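Chore Watch: Can They Tidy Up Yet?
Gallery - updated 20 November 2022

Every spring I get the same press mail. A machine will clear the table, sort the shelves and put the cables away, and it will do so by Christmas. I have been keeping this page since May to see how far along the work really is, and my short answer is still "not very."

The claim I keep coming back to is Kasasetti's, which says its two-arm setup managed 106 tidying jobs in testing. I asked what counted as a job. Picking up one cord and dropping it in a bin counted. So did picking up the same cord again. Nurmi is more careful and only talks about "assisted sorting," but the sales sheet has a price on it all the same: 4000 dollars for the arm, and another 2000 for the software.

Cables are a fair test, I think. They bend, they snag, they hide under each other, and most of us own too many. A ten-year-old can clear a table of them while complaining the whole time.
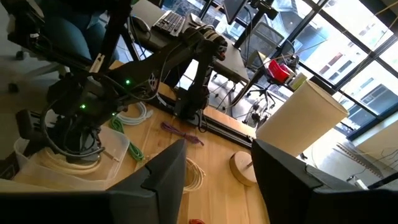
Cable sorting, seen from the gripper. One coil is in the clear bin; white, green, purple and off-white ones are still out on the wood.

Look at the purple one in the middle of the table. It is only loosely bundled, and that is the kind I would bet against. A tight coil can be pinched and lifted more or less in one piece. A loose one comes up as a long tail with the rest trailing behind, and then somebody has to decide where it should go.

Shop floors are supposed to be easier. The stockroom people at Milldale gave a Guvance unit some 31 shifts before they moved it to flattening boxes - a job they already had a machine for. They told me it was good with cartons and poor with anything in a bag.

I would be glad to be wrong about all this. If you sell one of these things, send me an uncut video of a full table being cleared at normal speed, with no hands reaching in. I will put it on this page, along with how long it took.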